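Posted in April by Minttu Kuusisto
5 replies | 2 shares

Re: [plerberg-pageant] Finals weekend, a few questions

Hi all,

Sorry for the slow answer, I've been buried in music files (please, please stop sending me your talent tracks as phone recordings of a speaker). I'm answering the whole list because three other people wrote to me privately with pretty much the same things.

> Hello everyone, first-time Flella mom here. My son is in the teen
> category and we're driving in the night before. Can somebody tell me
> 1) if we have to stay at the Tolentino or can stay with my sister,
> 2) how the talent round is being scored now, because the handbook
> says one thing and the entry form says another, 3) whether he really
> needs two suits, and 4) what happens with the popular vote? He has a
> lot of cousins. Thank you!! We're so excited and a little terrified.

Welcome! Everybody's terrified, and the second year is worse because you know what's coming. Taking these in order:

ROOMS

Stay with your sister! Contestants only have to be at the Tolentino from check-in at 7 in the morning until the end of the show. The block of rooms is there for families who want it, and you book straight with the front desk and say you're with Flella. If you do take one, hang suits and gowns up the minute you get in, because a bed covered in garment bags is a bed you'll be clearing at midnight. 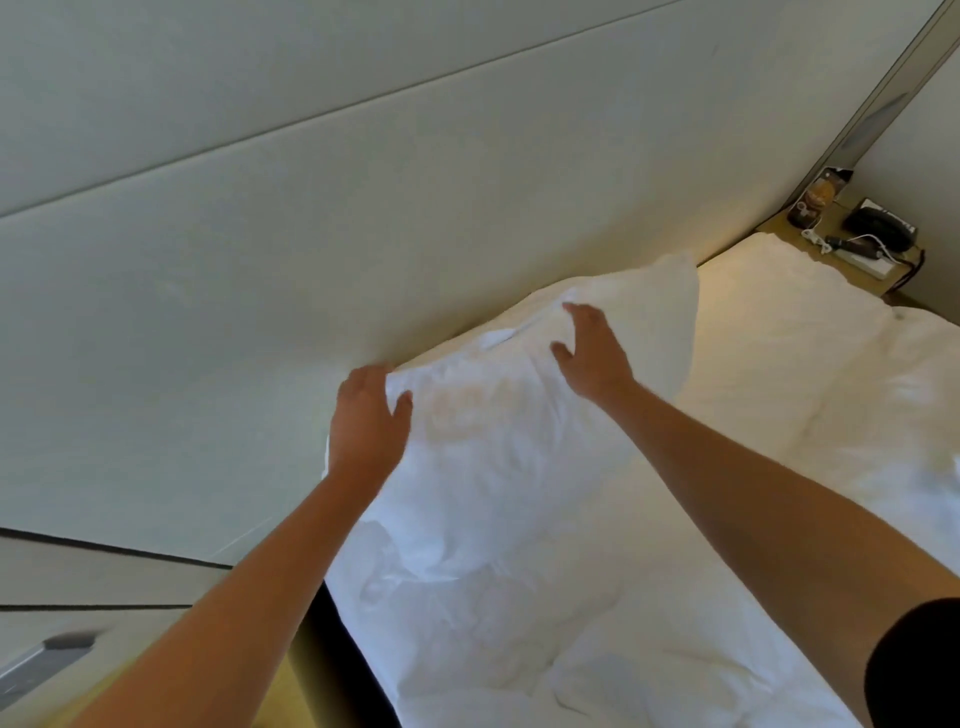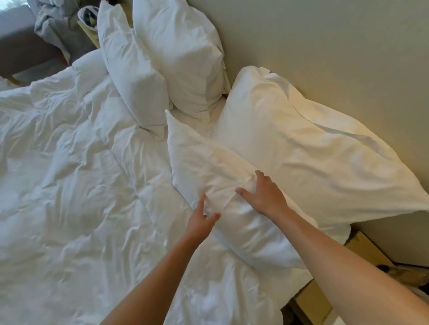
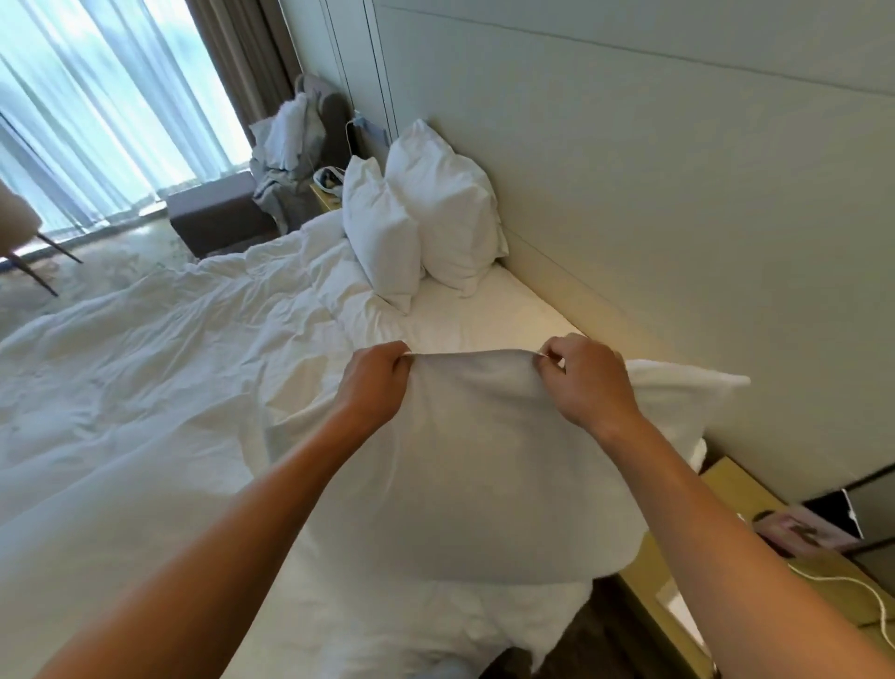
TALENT SCORING

OK, this one is our mess. The handbook is last year's and the entry form is right. Talent is now worth 40 percent of the total. It used to be lower, and the interview made up the difference, and we had a lot of grumbling after the last final from people who felt the best performer of the night went home with nothing. I was one of the grumblers, so I'm happy.

What that means for your son: he gets 2 minutes, timed from the first note or the first word, whichever comes first. Walking on doesn't count. Going over costs points for every chunk of time he's late, and the judges don't get to waive it even if they loved him. If he's doing spoken word or comedy, have him practice with pauses for laughs, because an audience that likes him will eat his time up. We lost a really funny ventriloquist that way and I still feel bad about it.

No live flames, no glitter, no animals. The glitter rule is the theater's and they mean it. Last year's cleaning bill came with photographs.

SUITS

He needs one suit for formal wear, and then an outfit for the opening number, which can be dark pants and a plain shirt. The "two suits" line was written for the adult category and somehow got pasted in everywhere. Please don't go buy a second suit! If he's still growing, buy or borrow one with some room in the hem. Renting is fine too. Judges have been told to score fit and grooming and leave price out of it, and I've sat in on enough of those talks to tell you they take it seriously.

Shoes: break them in. Wear them around the house for a week, on the stairs especially. The stage at the Tolentino has a lip at the front that's hard to see with the lights on you.

The sashes come from Enia again this year. They run long. Bring safety pins, and pin from the inside so the pin doesn't show under the lights.

THE POPULAR VOTE

Bring on the cousins. Mr. Popular is its own title with its own trophy, and it has no effect at all on who wins the teen crown or the runner-up places. It used to get a contestant straight into the top 5 and you can imagine how that went. Voting opens when the contestant pages go up and closes when the formal wear round begins. One vote per phone number. Somebody always asks if they can vote again from a work phone and the answer is that the system can't tell, but I'd like to believe we're better than that.

His page needs a headshot and a short paragraph about him. Keep the paragraph in his own voice! The ones written by parents all sound like a job application, and I say that as someone who wrote one for my niece and was made to take it down.

ODDS AND ENDS

Rehearsal order is the same as show order, so if you know his number you'll know when you can sneak out for coffee. Parents can watch the run-through from the back rows, phones off. Parking behind the theater is for vendors until noon, so use the lot across from the Plerberg library, then walk over. It's roughly a ten-minute walk if you're carrying stuff.

Music files go to me, as a proper file, with his name in the file name. I already have four called "final" and one called "final REAL."

I'll send the corrected handbook pages to the list as soon as I've fixed the suit thing. If you spot anything else in there that contradicts the form, write to me directly.

See you in the lobby,
Minttu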